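Stultance: Skullus Season One Collector Box

Animated series / Box sets / Skullus

In stock. Ships from our own warehouse.

All 12 episodes of Skullus on two discs, in the box, with the book. Plus the audio commentary that never made it to streaming. Limited to 1,000 boxes, numbered on the bottom. Once they go they go, no second run planned.

Quick version of the show if you're new. Skullus is a gravedigger's apprentice in a city that has run out of room for its dead. He gets a job he didn't ask for and a helmet that talks. Cledine is the helmet. Adapted from the Shabalala Comics series, same story up to about episode nine and then it goes its own way. Fans of the comic argue over that part. We like both.

What's in the box

Two discs, region free, 1080p
Hard slipcase, matte black, spot gloss on the helmet
200 page art book, softcover, stitched so it lies flat
Set of episode cards, one per episode, with the title art
Fold-out map of the city (both sides printed, upper streets on one and lower on the other)
Download code for the soundtrack, in the back of the book

No poster. We know the first listing said poster. That was the October preorder page and it was our mistake, sorry. Everybody who ordered off that page has had an email with a choice of refund or store credit. If you didnt get it check spam first, then write to us.

Disc details

Picture: 1.78:1, new transfer from the finished files, not the broadcast versions
Audio: English 5.1, English stereo, Spanish stereo
Subtitles: English SDH, Spanish, French
Running time: 22 minutes per episode, except the finale, which runs double
Commentary: episodes 1, 4, 9 and the finale

Subtitles on the commentary tracks are English only. Menus are English only too.

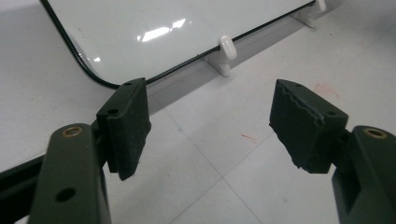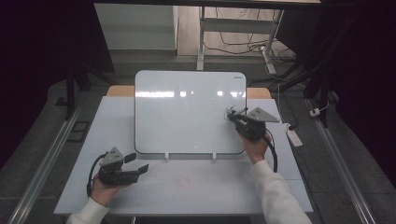
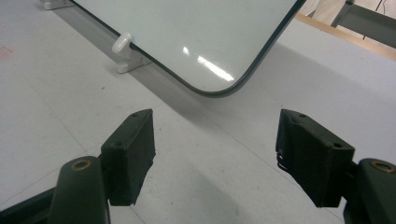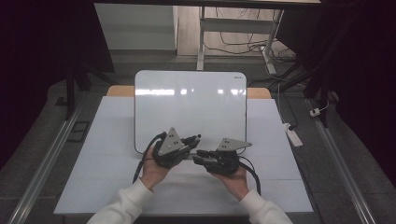
Extras on disc two

The unaired opening. Different music, different voice for Cledine, much slower. Interesting to see once.

Storyboard reel for the bridge fight, plays side by side with the finished cut. Has its own audio option so you can drop the score and hear just the effects.

Voice session footage, main cast, mostly the second half of the season. Some strong language left in.

Page to screen. Panels from the Shabalala issues next to the shots they turned into. No narration, just music. Pause button is your friend.

Trailers, all of them, including the one with the wrong release date on it.

About the book

Same size as the comic collections so it sits on the shelf with them. First half is characters, second half is the city. Early Cledine designs take up a whole chapter, she was a lantern for a while, then a crow, then a sort of bell. Color scripts for every episode. Short intro from the art team, and notes beside the sketches where there was something worth saying.

Spoilers start on the first spread. Watch first.

The paper is uncoated. Looks great, picks up fingerprints on the dark pages. Keep snacks away from it.

Choose your version

Collector box: everything listed above
Discs only: standard case, same two discs, all the extras, no book, cards or map
Book only: sold out for now, back in stock notice is at the bottom of the page

The soundtrack code comes with the collector box only. Please don't order discs only and then ask for a code, we can't split them.

Shipping

Orders in before noon go out same day, Monday to Friday. Collector boxes ship in a double wall carton with corner guards. Discs only go in a padded mailer.

US: flat rate, tracking included
Canada: flat rate, tracking included, duties are on you
Everywhere else: worked out at checkout

We can't ship to freight forwarders. Too many came back crushed and then it's a mess for everyone.

Want a certain number on your box? Can't do it. They get packed in the order they come off the pallet. Low numbers are not held back.

Returns

Sealed, 30 days, full refund minus shipping. Opened is fine if there's a fault: bad disc, missing card, book bound upside down (it has happened). Send a photo of the problem and your order number and we'll swap the part. You don't have to mail back the whole box for one disc.

Slipcase dings. Small corner wear in the mail does happen and we don't replace for that. Crushed or split, yes, tell us within a week.

Questions we get a lot

Will it play on my console?
If it plays Blu-ray, yes. Some older ones need an update before the menus work right.

Is this the cut with the alternate ending?
No. One ending, same as streaming. The alternate was only ever boarded and you'll find those drawings at the back of the book.

Is it ok for kids?
Older ones probably. Skeletons all over the place, some real scares in episodes six and seven, one death that upset people. Not for little kids.

Do I need to read the comic first?
Nope.

Season two?
Stultance handles the home release only, we hear about new episodes when you do.

Is the 4K version coming?
Show was finished in 1080p. No 4K planned.

Known issues

Card for episode five has the title spelled wrong on the back. All copies. A corrected card is being printed, it will be mailed free to every address on a collector box order, no need to ask. Moved since you ordered? Update your address in your account.

On the first batch of discs the Spanish stereo track is labeled as French in the menu. Plays fine, just pick French to hear Spanish. Later batches have the right lable.

Related items

Skullus: Music from the Series, LP
Skullus enamel pin, Cledine (lantern version)
Shabalala Comics, Skullus collections one to four
Blank slipcase for seasons one and two, preorder

Get an email when the book is back in stock: enter your address below and hit Notify Me. One email per restock.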